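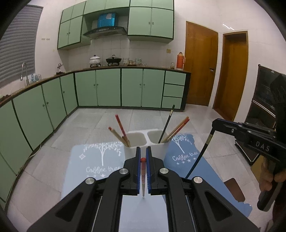

Pauzinhos de ponta vermelha, no porta-utensílios branco da cozinha.

A GAVETA DA SENHORA WALCZAK

Quando Kazimiera Walczak chegou à vila de Varnov, trazia uma mala, um casaco de inverno que não servia para o clima e uma carta da firma De Graaf, na qual estava escrito que ela podia ocupar o apartamento por cima da padaria até o mês de setembro. A carta tinha uma assinatura que ela não conseguiu ler. Guardou-a na gaveta da mesa da cozinha, porque era a única gaveta da casa que fechava bem.

O trabalho era simples de explicar e difícil de fazer. A De Graaf tinha comprado os papéis de uma velha companhia de navegação, a Vonusano, e ninguém na firma sabia ler aquela letra. Kazimiera sabia. Tinha aprendido com o avô, que escrevia da mesma maneira, com os tês sem travessão e os números inclinados como ervas debaixo do vento. Pagavam-lhe à página. Eram três caixas, e na primeira estava colado um papel com o número 1473, que não correspondia a nada.

De manhã ela descia à padaria e comprava um pão pequeno. A padeira perguntava se estava tudo bem e ela respondia que sim, que estava tudo bem, obrigada. Durante duas semanas foi essa a conversa inteira. Depois voltava, sentava-se e abria a caixa.

As cartas da Vonusano falavam de carvão, de cordas, de um capitão que bebia e de outro que não bebia mas perdia mais barcos. Falavam também de um porto chamado Takulness, que Kazimiera não encontrou em nenhum mapa. Ao princípio pensou que lia mal. Copiou a palavra num papel à parte, letra por letra, e comparou-a com outras. Era Takulness. Lá se carregava madeira, lá se deixavam os doentes, lá morava uma mulher a quem a companhia pagava 380 coroas por ano, sem nunca dizer por que motivo.

Essa mulher assinava os recibos. A assinatura dela, pelo contrário, lia-se perfeitamente: Heather Bright.

Kazimiera gostou dela logo no primeiro recibo. Era um gosto sem razão, como se gosta de uma pessoa que nos segura a porta. Heather Bright escrevia «recebi» e a quantia, e por baixo acrescentava sempre uma linha que não era necessária. «Recebi. A neve chegou cedo.» «Recebi. O cão morreu, o outro cão está bem.» «Recebi. Digam ao senhor diretor que a lâmpada que mandou é feia, mas ilumina.»

O senhor diretor não respondia a essas linhas. Nas cópias das cartas dele só havia datas, navios e cumprimentos. Kazimiera procurou com atenção, porque lhe parecia impossível que um homem recebesse a notícia da morte de um cão e continuasse a falar de cordas. Mas continuava.

Uma noite, em vez de traduzir, ela escreveu num papel novo: «Cara senhora Bright, lamento muito pelo cão.» Olhou para a frase. Estava correta. Não sabia o que fazer com ela e meteu-a na gaveta, junto da carta da firma.

A partir desse dia respondeu a todos os recibos. Não demorava muito, uma ou duas linhas. À neve respondeu que em Varnov fazia um calor de forno, e que o casaco dela estava pendurado atrás da porta como uma visita aborrecida. À lâmpada respondeu que também tinha uma assim. Escrevia na língua da Heather Bright, que não era a sua, e consultava o dicionário para as palavras pequenas, que são as mais traiçoeiras. Trabalhava agora mais depressa, para chegar ao recibo seguinte.

A padeira notou alguma coisa.

— A senhora recebeu boas notícias? — perguntou.

— Recebi — disse Kazimiera, e ficou um momento a pensar na linha que devia acrescentar. — O pão de ontem estava um pouco queimado, mas eu gosto dele assim.

A padeira riu-se e deu-lhe dois.

No fundo da segunda caixa, os recibos mudaram. A letra era a mesma, porém mais larga, como se a mão precisasse de mais caminho. «Recebi. Já não vou ao cais.» «Recebi. Vem o rapaz da loja trazer-me as coisas e fica a conversar, e eu finjo que me incomoda.» Depois um ano sem linha nenhuma, só a quantia. Kazimiera leu aquele recibo várias vezes. Virou-o, pôs-o contra a janela. Não respondeu nada nessa noite, lavou a louça que já estava lavada e foi deitar-se.

Na terceira caixa havia uma carta do diretor. Não era uma cópia, era a própria carta, dobrada em quatro, e nunca tinha sido enviada. Começava por «Cara Heather» e não tinha navios.

«Tenho guardadas todas as tuas linhas», dizia. «A minha mulher pensa que são contas, e de certo modo são. Perguntaste-me uma vez se a lâmpada era feia de propósito. Escolhi-a durante uma tarde inteira. Lamento pelo cão. Devia ter-te escrito isto há onze anos, quando ele morreu, mas sentei-me e saiu-me uma carta sobre cordas.»

Faltava a segunda folha. Kazimiera procurou-a na caixa, debaixo da caixa, entre as faturas de carvão, e por fim aceitou que faltava.

Traduziu a carta com muito cuidado. Hesitou sobretudo no «tu», porque na língua da firma não há diferença, e ela achava que a diferença era quase tudo. Acabou por pôr uma nota no fundo da página. O senhor da De Graaf que lhe telefonava às sextas-feiras perguntou se a nota era indispensável.

— É — disse ela.

— E esse porto, Takulness? Não o encontramos.

— Eu também não.

— Pode ser um erro?

Kazimiera olhou para a gaveta.

— Não, não é um erro. Moraram lá pessoas.

Ele disse que estava bem, que a firma ficava com a nota, e que as caixas seriam recolhidas na última semana do contrato. Perguntou ainda se ela tinha precisado de alguma coisa no apartamento. Ela respondeu que não, e depois acrescentou que a torneira cantava de noite, mas que já se tinha habituado à música.

Quando vieram buscar as caixas chovia. Eram dois rapazes com pressa, e um deles assinou o papel em cima do joelho. Kazimiera tinha as suas respostas num envelope. Tinha pensado durante dias no que fazer com elas, e na véspera ainda não sabia. Enquanto os rapazes levavam a primeira caixa pela escada, abriu a terceira e meteu o envelope entre o último recibo e a carta do diretor, no lugar onde devia estar a segunda folha. Depois fechou a tampa e passou a mão por cima, para alisar a fita.

— É só isto? — perguntou o rapaz.

— É só isto.

Desceu atrás deles, com o casaco vestido pela primeira vez. A padeira estava à porta, a ver a chuva.

— Então vai-se embora, senhora Walczak?

— No sábado.

— E para onde?

Kazimiera disse o nome de uma cidade, uma cidade grande, que estava em todos os mapas. A padeira acenou com a cabeça e entrou para buscar o pão. Ao voltar trazia também um lápis e um pedaço do papel de embrulho, e pediu-lhe que escrevesse ali a morada, com letra que se percebesse.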